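Ellmont Clinic, infection control meeting, 15th March

Lesia Hordiienko took the chair, there being only one chair with arms.

Flu shots: nearly 300 given. Staff uptake remains lower than patient uptake, which was noted without eye contact.

Measles: 9 records still missing. Lekota office to phone the families again, politely.
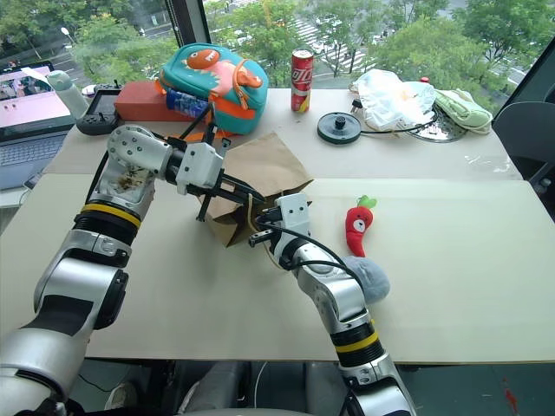

Hand gel: 100 bottles ordered, all delivered to Skoltis. Skoltis is very clean and would like to keep them — request declined.

Next meeting in May. Anyone coughing may dial in.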